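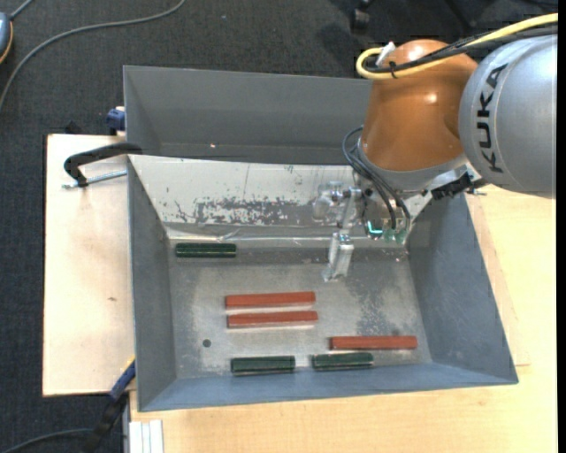
The patch notes for Brameden call the crossbow change "a small adjustment to reload timing." I've played the thing since November and I don't buy it.

Reload was never what made the crossbow miserable to fight. The knockback was. One bolt shoves you off a ledge, the second lands before you can turn, and the extra fraction of a second between them changes very little. Sosumero, the studio behind the game, says the weapon now wins fewer duels. Fewer than what? The post doesn't give a figure, and the test servers were open to 598 players, most of them already ranked in the top bracket.

Tapio Halonen, who runs the Asen league, is kinder. "Give it 30 matches," he told me. I gave it 100. I was knocked off the same bridge in nearly all of them.

Meanwhile the flail, which did need help, gets 10 extra points of damage and keeps the slow windup that makes people drop it. The next patch is supposed to look at movement. I'd like to see the numbers first this time.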